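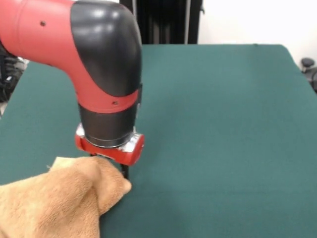 Email newsletter sponsorships: your questions

I get asked the same things by advertisers almost every week, so I finally sat down on a Saturday and typed up my answers. I run sponsorships for the Nudalel newsletter, and before that I was on the buying side at a small agency called Mocanu, so I've been annoyed by this stuff from both directions.

How do I book a spot?

Email me with the product, the link you want to send people to, and a couple of weeks that would work. I'll write back with what's open. Please don't send a finished ad before we've talked about dates - I've had people do a whole round of approvals for an issue that sold out a month earlier.

What do I get?

There are three kinds of placement. The top spot runs right under the greeting, with a logo, a headline and up to 578 characters of copy, spaces included (yes, our template really does stop there). The middle spot is the same thing without the logo. The classified is two lines of text and one link near the bottom, and it's my favorite for anybody who's never tried us before.

Do you do banners?

No. We had them for a while and hardly anyone clicked, and a lot of mail programs hide images until you say it's okay. Text shows up for everybody.

Who writes the ad?

You can, or I can. If you write it, I'll probably ask to change a few things so it sounds like the rest of the newsletter. If I write it, I need a short call or a page of notes, plus one thing a customer has said about you in their own words. Zodwa Buthelezi edits every issue and she has the final say on anything that goes out, ads included. She's very nice about it but she will cut your exclamation points!

How many changes can I make?

Two rounds are included. After that I start charging for my time, although if you've only spotted a typo I'm obviously not going to send you a bill for it.

How many clicks will I get?

This is the big one, and I can't promise a number. The best top spot we've ever run got 1,761 clicks. That was a free template for freelancers, it went out in a good week, and the headline was great. The worst classified got 43, for payroll software, and the odd thing is that the advertiser was thrilled and booked again, as a couple of those people turned into real customers. So please think about what a click is worth to you before you compare us with somebody else.

Can I see open rates?

I'll send them if you ask, but I wouldn't lean on them. Some mail apps load everything in the background whether a person looks at it or not, so opens come out way too high. I use them to compare one of our own issues with another and that's it. Clicks are better, though you do get security scanners following links, and I filter out the ones I can spot.

Should I send people to my home page?

Please don't. Make a page that repeats what the ad said. Rustimham ran the same copy with us twice, first pointing at the home page and then at a page with the offer right up top, and the second one brought in a lot more sign-ups. It took them an afternoon to build.

What about tracking links?

Fine by me. Put your tags on the link before you send it over and click it yourself first. I don't take link shorteners, they look fishy to spam filters and to readers too.

Is one ad enough?

It's enough to find out whether the copy is a dud. I'd rather you booked three over a couple of months, with at least two different headlines. Enoler did it that way and their third one beat the first by a mile, and all we'd changed was the opening sentence.

Do you turn anybody down?

Sure. No gambling, no get-rich stuff, no "guaranteed followers." I also won't run two direct competitors in the same issue, so if you're worried about somebody in particular, tell me who when you book.

When is everything due?

Copy, link and logo by noon, 10 days before the send. If you're late I'll try to move you to another issue, but June and the weeks before the holidays fill up early and there may be nothing to move you to.

When do I get my report?

A week after the issue goes out. You'll get total clicks, unique clicks and any replies from readers that mention you. Those replies are gold, by the way - read them before you write the next ad.

Can you rent me your list?

No, sorry. Not for any price, and please stop asking!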